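Decant Everything! (Well, Almost Everything)
Opinion
By Subbarao Raju
April 25, 2018

My grandmother kept her lentils in tins that had once held something else, and as a boy in Bekcombe I thought this was the saddest thing about her kitchen. You'd open a tin with a biscuit lady on the lid and get chickpeas. I have now turned into her completely, and I'm here to argue that you should too.

I'm talking about containers. Tubs, canisters, jars, the clear box a salad came in. I love them all, and I'm tired of reading that they are clutter. There's a strain of home advice going around (you'll have seen it, all white shelves and one pear) which says every empty vessel in the house is a decision you've put off. Out they go! Then a week later you have half a bag of rice with a clothespin on it, and it tips over, and you are on the floor with a dustpan at 8 at night.

I moved to Zelldale in March with 12 boxes marked KITCHEN, and two of those held nothing but empty containers. My sister thought I'd lost my mind. By the end of the first weekend every one of them had something in it. Screws from the bed frame, tea, the picture hooks, a very large amount of cumin. The pretty things were still wrapped in newspaper and the ugly tubs were already running the house.

What I care about most, and could bore you with for an hour, is the pairing of a container you can see through with one you can't. People tend to pick a side. The clear-box crowd want to see every noodle. The tin crowd want everything to match and be quiet. I say put them together, a solid canister and a see-through tub, side by side or one over the other, and let each do the job it's good at.
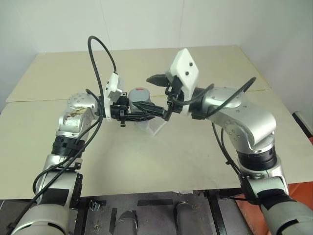
4 min read

A gray cylinder with a rounded top and a clear plastic container: give me those two shapes and I could organize most of a pantry. Coffee goes in the gray one, and so do spices, which hate the light. The clear one gets whatever runs out without warning, which in my house means raisins and birthday candles. And I have a soft spot for any canister with a little red mark near the rim. Yours might have a sticker or a dab of nail polish. I'm all for it, you can find the right one half asleep.

Now, the objections, and I've heard plenty. Kamath, my neighbor across the landing, holds that food should stay in the bag it came in, with the cooking times printed on it. Fair point! I cut out the panel and drop it in with the rice. She also says that washing 20 tubs is a chore you wouldn't have if you didn't own 20 tubs, and I don't have a good reply to that one, except that I like washing them. I put the radio on. They dry upside down on a towel and the whole counter looks like a tiny city.

Then there's the money. You really don't have to buy anything. The Flirnero shop on our main street sells handsome matching sets and I've stood in front of that window more than once with my hand on my wallet, but the best container I own used to have yogurt in it. A set that matches makes you nervous about losing a lid. With a mixed bunch you shrug and use a saucer.

I do draw the line at keeping lids with no bottoms. I held on to a drawer of those for years out of pure hope, and it had to stop. If you have such a drawer, go through it this weekend, try every lid on every tub, and be strong about the leftovers. The blue one never fitted anything. You know the one I mean.

As for the biscuit lady, she came to me in the end, a bit rusty at the hinge. I keep chickpeas in her.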